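Project Report: Visit to the Heretti Robotics Lab Open Day
Submitted by: Poonam Jaiswal
Course: Introduction to Automation
Date: Oct 16, 2023

1. Purpose of the visit

For the fall project each student had to attend one demonstration of a working robot system and report on how it was set up and run. I chose the open day at the Heretti lab on Dolulska Street. The visitor groups were limited to 20 people and I was in the second group of the morning.

2. What was shown

The open day had two stations. The first was a packing cell with a safety fence, which ran on its own while a staff member answered questions. The second was a simulation station, where visitors could watch a robot arm being driven in a virtual workspace on a large monitor. Most of this report is about the second station because that is where I spent most of my time.

The simulation station was run by Jayanthi Nair, an engineer at the lab. She explained that new grasping programs are tried in the simulator before they go on a real arm. The software is called Jeveck and was written in the lab. It models the arm, the gripper, the table and the objects, including contact between the fingers and whatever they touch.

She said a training set for one task is usually 2000 simulated attempts. For the task we were shown, the lab had stored 3658, and 427 of those had been thrown out because the physics had gone wrong (objects sinking into the table or shooting off it). I had not expected that cleaning up the data would be such a large part of the job.
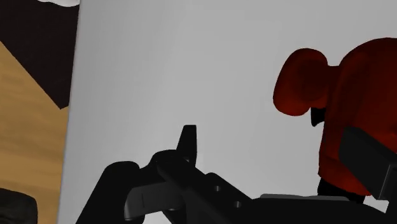
The hardest part, according to Ms. Nair, is the last few inches of the approach. The arm can reach the general area of an object easily. Lining up the fingers takes longer, and a camera mounted near the gripper loses sight of part of the object as it gets close. Rounded shapes are harder than boxes, since a small error in angle makes them roll or slip. In the simulator the friction can be changed between attempts, so the program does not learn to depend on one value.

Visitors were allowed to try driving the arm with a hand controller. I had two turns. On the first I came in too low and hit the table. On the second I closed the fingers too early and pushed the object away. There was a short delay between moving my hand and seeing the arm move, and I kept overcorrecting.

3. The packing cell

The packing cell used an arm with suction cups to move cartons from a belt to a pallet. It was made by a company called Pant. It stopped once during our visit when a carton arrived sideways, and the operator had to reset it. The restart took less than two minutes.

4. Comparison with class material

In class we treated a grasp as a fixed position and a closing force. At the lab it was treated more as a series of small corrections. The coordinate frames were the same ones we used in Lab 3.

5. Problems with this report

I did not write down the type of arm used in the simulator, and I could not find it on the handout. There was no time to ask about cost. The lab will hold another open day in February and I plan to ask both questions then.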